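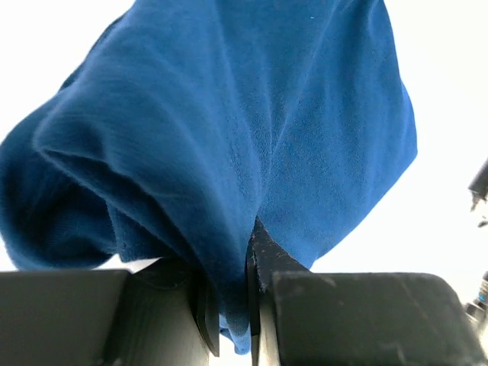

夹指之间的蓝色针织布料。Trusier社团的叠衣服训练。

先把衣服提起来
一个留学生机器人社团的叠衣服课

Mizanur Gazi把手松开了，可是衣服没有掉。他坐在桌子的一边，双手离开操作手柄，等了一会儿，然后很小声地用中文说：“好，存。”旁边的Malsha Jayawardena按了一下键盘，屏幕上多了一行记录。

我到Uddin楼的时候是下午，他们已经练了一段时间。我本来以为会听到很多机器的声音，但是屋子里最清楚的声音是键盘，还有人把衣服重新扔到桌上的声音，很轻，像有人在整理床。他们每做完一次，就要把衣服弄乱，再开始下一次。弄乱也有规定，这一点我后面再写。

Trusier是这所大学里的一个学生社团，成员多数是工科的留学生，也有几位中国同学。他们平时用中文和英文混合着说话，遇到机械零件的名字，常常是一个人说英文，另一个人用中文重复一遍，好像在确认收据。今年社团报名参加Clirau，这是几所学校的学生一起办的家务机器人比赛。比赛有几个项目可以选择，擦桌子，收拾餐具，给书排队，还有整理衣物。Trusier选了整理衣物。

“因为没有人想选，”社长Abelardo Mansilla说。他是学机械设计的，说话的速度很快，常常说到一半就用手比画。后来他又修改了自己的说法：有别的队选，只是不多。去年他看过一支队伍做这个项目，机械臂把一件毛衣从桌子的左边推到右边，又从右边推回来，一直到裁判说时间结束。观众很安静。他说那种安静让他很难忘。

比赛的要求写在纸上很简单。桌上放一件揉成一团的上衣，机器人要把它拿起来，展开，叠成一个长方形，放进旁边的区域。每件衣服给2分钟。人不可以碰衣服，也不可以碰机器。叠得好不好，裁判用一块透明的格子板来量，超出格子的部分扣分。领子如果露在外面，朝向正确，可以加分。

我在家里试过，用手机计时。我叠一件上衣用不了多久，也没有觉得需要思考。可是当我想把自己的动作写下来，告诉一个看不见的人应该怎么做，我写了半页纸，还没有写到袖子。

一块布没有固定的样子

社团的指导老师是Obaidul Saha。他在学院里教自动控制，Trusier的活动他来得不算多，来的时候一般坐在靠门的椅子上，改自己的作业，有时抬起头问一个问题。我请他给我解释，为什么叠衣服对机器人来说比较难。他想了想，从抽屉里拿出一支笔和一块眼镜布。

“笔在哪里，朝哪个方向，我用几个数字就可以告诉机器，”他说，“抓住这一头，我也知道另一头在什么地方。”然后他把眼镜布捏成一团放在桌上。“现在请你告诉我，它的角在哪里。”

我看得见一个角。别的角都在里面。

“你抓起来看看。”

我抓住那个角提起来，布就打开了一部分。他说，这就是学生们现在做的事情，先不去算衣服在桌上是什么样子，先把它提起来，让重力帮忙。提起来以后的衣服会往下垂，折痕会从被夹住的地方向外面散开，这个样子比桌上的一团容易看懂一些。当然，他补充说，是对人来说容易一些，对机器来说还要看运气和数据。

他提到自己小时候家里的一个裁缝铺。铺子里的师傅拿到一件衣服，第一个动作总是抖一下，然后用两只手的手指沿着边滑过去，滑到角的时候就停住。师傅不看手，一直在和客人讲话。Saha老师说，他把这件事讲给学生听，学生们很喜欢，第二个星期就想让机器人沿着边滑手指，结果把一件很旧的衬衫拉破了。那件衬衫现在还在用，他们把它当作“困难样本”。

这个滑动的动作，他们后来放弃了，又在学期中间捡了回来，现在只用在下摆上。

训练室

训练室在Uddin楼的二层。这栋楼是1968年建的，走廊很宽，窗户的把手换过，有一些门还是老的，关的时候要往上抬一下才可以关紧。Abelardo第一次带我进去的时候没有提醒我，我推了几次门。后来我看见每一个进来的人都会做这个动作，抬一下，推一下，手里拿着咖啡也能做。

他们申请这间屋子用了比较长的时间。在这之前，社团的机械臂放在一个公共实验室的角落里，每次练完要盖上布，把桌子让给上电路课的班。让桌子就要移动相机，移动相机就要重新校准。“我们每天最会做的事情就是校准，”Malsha说，“叠衣服反而是顺便。”

搬进来以后，桌子不用再动了，但是出现了新的问题，就是光。上午和傍晚的光不一样，同一件衣服在相机里的颜色也就不一样，早上学会的动作到了下午会变得犹豫。Mizanur建议只在固定的时间采集数据，Malsha不同意。她认为Clirau的比赛场地是什么光，现在谁也不知道，如果训练的时候太舒服，到了比赛那天会很痛苦。他们为这个问题讨论了一个晚上，最后的办法是两种都做：先在稳定的灯光下把动作学会，再到别的时间去补充。我问这是谁的主意，两个人都指对方。

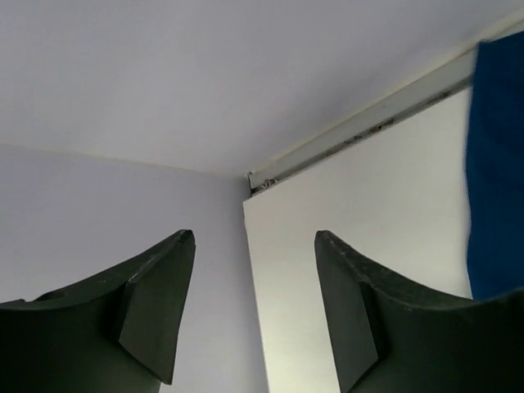 相机装在手腕上，这是Abelardo坚持的。桌子上方也有相机，可以看到整件衣服，但是夹爪一靠近，机械臂自己就会把最重要的地方挡住。手腕上的相机没有这个问题，它跟着手走，手看哪里它就看哪里，缺点是手抬起来的时候，它看的常常是天花板和墙。Malsha在整理数据的时候要决定，这些没有衣服的画面留下还是删掉。开始的时候她全部删掉，觉得它们没有内容。后来模型出现了一个奇怪的毛病，每一次回到准备位置，它就停在那里，好像忘了自己要做什么。

“它从来没有见过空的时候，”她说，“它不知道空的时候应该去找衣服。”

于是她把这些画面又找了回来。她说这句话的时候表情很平静，可是Mizanur在旁边用英文补充，那一次找回来用了整整一个周末，因为文件的名字也改过了。

文件名是另外一个话题。他们有一个自己写的记录程序，叫Druter，名字是从前的一个成员取的，那位同学已经毕业，没有人问过他是什么意思。Druter把相机的画面、手臂的关节角度和夹爪打开的大小放在一起保存，每一次练习存成一个文件夹。早期的版本有一个错误，如果操作的人按“停止”按得太快，最后一小段会丢掉，而最后一小段刚好是把衣服放下的动作。结果有一段时间，机器人叠好了衣服，但是不愿意放手。Mizanur修好这个错误以后，在键盘旁边贴了一张纸，写着“请慢慢按”。错误没有了，纸还在。

学习弄乱一件衣服

我前面说弄乱也有规定。这件事情属于Rafsan Thambiah的工作。他是一年级的学生，九月才加入社团，中文在这些人里面是最好的，因为他在本地读过中学。他刚来的时候，大家让他负责“重置”，意思是每次练完以后把衣服恢复成乱的样子。他以为这是给新人的杂事，做了几天以后发现不是。

人弄乱衣服有自己的习惯。Rafsan是右手用得多的人，他每次把衣服一抓一扔，领子大部分时候落在左边。他自己没有注意到，是Malsha看数据的时候发现的。模型学得很聪明，它也不去找领子了，直接到左边去抓。换一个人来扔，它就抓空。

现在他们有一张表。表上写着衣服应该怎样开始：领子朝哪里，正面还是反面，是提着下摆扔，还是提着袖子扔，还是先卷起来再打开一半。Rafsan每次看表上的下一行，照着做，再在旁边画一个记号。他扔衣服的时候很认真，有时扔完了觉得不像，会捡起来再扔一次。

“我妈妈问我在大学里学什么，”他说，“我没有详细地讲。”

衣服是从各个地方来的。一部分是成员自己的旧衣服，一部分是在宿舍楼下放了一个箱子收来的。箱子上他们写了“请捐上衣”，可是也收到了围巾和一条窗帘。到我去采访的时候，架子上有将近40件可以用的上衣，按照厚薄分开放。薄的棉布最难，夹起来容易带到下面一层；有弹性的针织布比较听话，可是放下以后会自己缩回去，刚刚叠好的边又变成弯的。厚的卫衣看起来很笨重，但是Mizanur喜欢，他说卫衣“有礼貌”，你把它放在哪里，它就在哪里。

他们给衣服取名字的方式不太统一。有的按照颜色，有的按照主人，有一件叫“星期天”，我没有弄明白原因。Druter里面只认编号，所以每件衣服的标签上还用笔写了一个号码，洗的时候不可以用漂白的东西。洗衣服由大家轮流，这也算是社团活动。刚洗完的衣服比较平，褶子少，和用了很多次的不一样，Malsha希望两种都要有，因此洗衣服的时间也写进了表里。

夹爪

Abelardo负责的是夹爪。他带我看了一个塑料盒子，里面是以前的手指，从最早的到最近的，排得很整齐。最早的一对表面很光滑，可以夹木块，夹布就滑。第二种他在里面加了齿，夹得很紧，可是会在衣服上留下痕迹，有时候还钩出线来。再后来他试过橡胶，试过从运动鞋店买的鞋垫，试过把厨房用的防滑垫剪成小条。鞋垫的效果不错，但是用一段时间就有味道。

“夹布最重要的不是力气，”他说，“是你能不能只夹一层。”

他让我闭上眼睛，用拇指和食指从一件叠着的衣服上分开最上面的一层。我做到了，但是我用了一个小动作，先用指尖往前推一点，布就鼓起来，然后我才捏住。他说，对，就是这个推。夹爪没有指尖的感觉，它不知道布有没有鼓起来，只能靠相机去看。所以他把手指的前端做得比较窄，希望手腕上的相机能看到那个鼓起来的地方。可是窄了以后，提起整件衣服的时候接触的面积就小，衣服会转。宽的手指不转，但是看不清楚。他画了很多图，在宽和窄之间走来走去，我离开的那天他还在走。

社团的经费不多，这些零件多数是学校工坊里加工剩下的时间做的。工坊的机器要预约，课程作业优先，所以Abelardo常常拿到晚上的时间。他学会了一次多做几个，因为手指会磨损，会沾上棉絮，偶尔还会撞到桌子。撞桌子的声音我听到过一次，屋子里所有的人都停下来，看向Mizanur。Mizanur把手举起来，表示不是他，是模型自己在走。大家又看向Malsha。

他们的规则是，模型自己走的时候，一定要有一个人把手放在急停按钮上面，别的什么也不做，不可以看手机，不可以参加讨论。这个人通常是Rafsan，因为他说他不会在讨论里输掉什么。后来Saha老师觉得这不公平，要求每个人轮流，包括他自己。我看到他坐在按钮旁边，没有带作业。

人在教，机器在学，人也在学

训练的方法是人先做示范。操作的人握着两个手柄，手柄动，机械臂就跟着动，一共有2条手臂，左手管左边，右手管右边。听起来很自然，做起来不是。手柄不会告诉你夹到了没有，你只能看。第一次用的人总是夹得太用力，提得太高，放得太快。我也试了。我想把衣服的一只袖子折到中间，结果把整件衣服拉到了地上。Rafsan很客气地捡起来，看了看表，说这个不算一行。

Mizanur是操作最好的人。他说自己没有什么技巧，只是比别人慢。我看他做了很多次，觉得他的慢是有选择的。在空中移动的时候他并不慢，快要碰到布的时候，他会有一个很短的停，好像在进门以前敲一下。Malsha说模型把这个停也学去了，有时候停得比他还久。他们讨论过要不要把停剪掉，让动作更快，毕竟比赛只看时间和格子。试过一次，剪掉以后成功的次数变少了。也许那个停里面有什么有用的东西，比如给相机一点时间，让画面不模糊。也许只是剪得不好。Malsha打算以后再试。

不同的人示范，风格也不同。Abelardo喜欢先叠袖子，Malsha先对折再处理袖子，Rafsan的方法是从他奶奶那里学的，把衣服横过来，抓住肩膀和下摆，一翻就好了，在手里很漂亮，可是机械臂的长度不够，翻不过去。如果把几种方法混在一起教，模型会在中间犹豫，左边的手按照一个人，右边的手按照另一个人。所以他们开了一次会，决定只用一种叠法。投票的时候每个人都投给自己的，最后是Saha老师说，请选择机器最容易做的，不要选择你们妈妈教的。

他们选了Malsha的方法，稍微改了一点：提起来，对齐肩膀，放下，抹平，折袖子，再从下往上折。“抹平”这一步是后来加的，用夹爪的侧面轻轻推过去。我问为什么不用“压平”，他们的笔记里两个词都有。Rafsan解释说，压是从上往下，抹是往旁边走。这个区别我学中文很多年也没有认真想过，在这间屋子里却会影响一条手臂往哪里动。他们还有一个讨论，是“叠”和“折”。Rafsan的意见是，衣服整个的事情叫叠，其中每一下叫折。Abelardo在白板上写下来了，下面画了一条线，旁边用西班牙语写了一个词，两个意思都是它。

一个下午的成绩

我在那里的最后一个下午，他们要让模型自己叠一轮。从架子上挑衣服的是Saha老师，学生不可以参与。他选得很慢，还故意摸了摸那件破的衬衫，Abelardo做出很痛苦的样子，他就放回去了。

第一件是一件灰色的，机械臂下去，抓住，提起来，衣服打开了一大半。右边的手去找另一个肩膀，找到了。放下的时候有一点歪，抹了两次。袖子进去了，下摆折上来的时候带着一个小角。Malsha没有说话，只是在纸上写。

后面的一件比较薄，夹爪一下子夹住了前后两层，提起来以后看着像一条绳子。模型等了一会儿，放下，再抓，还是两层。Mizanur的手在膝盖上动了一下，他自己可能不知道。时间到了，Rafsan按了停止，按得很慢。

我问他们这个时候会不会失望。Abelardo说，会，然后开始讲手指前端的角度。Malsha把那一次的画面打开，一点一点往回拉，拉到夹住以前的地方，停下来，叫Mizanur来看。两个人的头靠近屏幕，讨论布在那个时候有没有鼓起来。她说有，他说那是影子。Saha老师也走过来看，看完了说，他不知道。

他们又做了几件，有好的，也有不好的。有一件卫衣叠得非常整齐，帽子却留在外面，朝着我们。比赛的规则里没有写帽子应该怎么办，Rafsan准备给组委会写一封邮件去问，邮件已经写了几个版本。他担心问了以后，对方会规定得更严格。Abelardo认为应该问，Malsha认为可以把卫衣先放到一边。他们最后没有决定。

离比赛还有一段时间。在这段时间里，Abelardo要做一对新的手指，前端窄，后面宽，中间他还没有画好。Mizanur要教会另外一个人操作，因为他有一门考试可能和比赛前的训练撞在一起。Malsha想补充薄棉布的数据，她给自己列了一张单子，第一行是“去宿舍再放一次箱子”，后面用括号写了“不要窗帘”。

我收拾东西的时候，Rafsan还站在桌子旁边看他的表。表上的下一行是：反面朝上，提左边的袖子，从低的地方放开。他提起袖子，比了一下高度，觉得太高，又放低了一点，然后松开手。Mizanur已经坐好了，两只手放在手柄上。Malsha问他好了没有，他说好了，她就按下了开始。

我出门的时候忘了把门往上抬，关了两次才关上。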